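Posted by Vanderleia Brandão
July, 7.40 pm

We use cookies to remember your preferences and to see which threads people are reading. Accept / Manage

Right, a few of you asked about the play kitchen things, so I'm putting it all in one thread and then I'm going to have my tea. Apologies in advance, I do go on.

For those who are new, I look after the play food and pretend kitchen shelf at the Plultville toy library. Families borrow a set for a few weeks, bring it back, and in July everything gets pulled out, washed, matched up and given a good hard look. My favourite job of the year, if you don't count the biscuits.

There are 135 pieces on the books under "kitchen". A piece can be anything from an oven to a single pea, so don't picture 135 saucepans. The peas do add up though, bless them.

First thing I learned - get it all out on a big pale surface before you decide anything. In the tub everything looks like a jumble of red and green and you start wanting to throw things away. Spread out, you can see you've very nearly got a whole breakfast.

The banana is still the most loved thing we own. It's the peeled sort, with the skin opening out, and it has been borrowed by more children than I could name. Gilmar wanted to retire it last winter and I wouldn't hear of it.

The ketchup bottle is a close second. Small children who won't touch tomato in real life will pour pretend sauce on a pretend strawberry all afternoon, and then offer you some, and you have to eat it and say yum.

A big plate is worth having too, by the way. Little play plates slide about and only hold one thing, and then there are tears over whose egg it is. Ours is a lovely soft purple and it takes a full lunch.
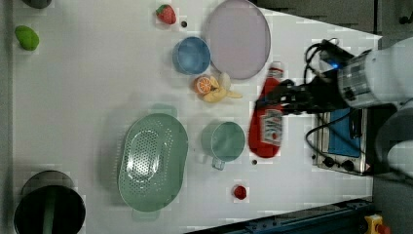
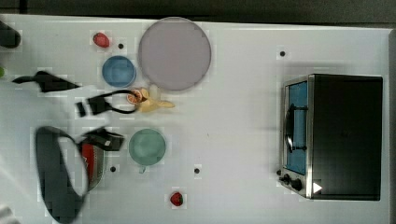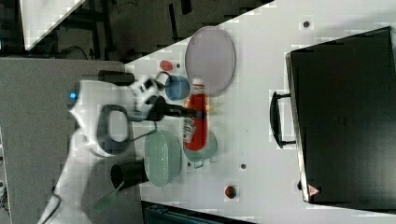 Lilian Rweyemamu: Can I put in a word for the colander? My two ignored every bit of food we borrowed and spent a whole fortnight straining things through it. Blocks, socks, a bit of toast. I'd take a colander over a fancy oven any day. Do you ever lend the dishes out by themselves?

Lilian, yes! Colander people are my people. And we do lend dishes by themselves now, it was Akihiko's idea and I was a bit sniffy about it to begin with, but it has been a great success. Ask for the "pots and bowls" bag at the desk. You get the colander, a bowl, something to pour from and a spoon or two, and you supply the socks.

Back to the sorting. I used to do it by colour, which made a beautiful photo and was no use whatsoever to anybody trying to cook. Now I do it by meal. Fruit goes together, sauces and anything savoury go together, and then the things you cook in and the things you eat off get a tub each.

Washing is warm water, a drop of dishwashing liquid and an old toothbrush for the creases. Strawberries are the worst, all those little dips. Lay everything on a towel and leave it overnight, and please don't put it back in the tub damp. I did that one year and the smell on opening day was something else.

The oven only gets a wipe with a cloth. Go round the knobs and behind the handle - that's where the playdough lives. I once got a chunk out of ours the size of a walnut, in a shade of green we have never stocked.

We're 19 pieces short this time, if you have one of our sets at home and feel like peering under the couch. Mostly peas, half a bread roll, and the lid of the little blue teapot, which I'm quite sad about. No fines, nobody's in trouble. Pop them through the returns slot in an envelope.

Some of you asked what a first set should have in it. I'd say 2 things to cook in, a bowl, a big plate, something in a bottle, and a handful of fruit. You truly don't need 60 different foods. A child with one orange and a pot will make you soup until bedtime.

If you're buying second-hand, run your thumb along the seams before you pay. Anything sharp or splitting, leave it behind, however sweet it looks. I've talked myself into a cracked pineapple before and regretted it by the time I got to the car.

Borrowing opens again once the labels are on, and Benedito is doing the labels this year, so they'll be straight for once. Bring your own bag for the bigger sets, we've run out of the good ones.

Kettle's boiled. Keep sending me your pretend menus, the sock soup has set a very high standard.

Last updated: July, 9.15 pm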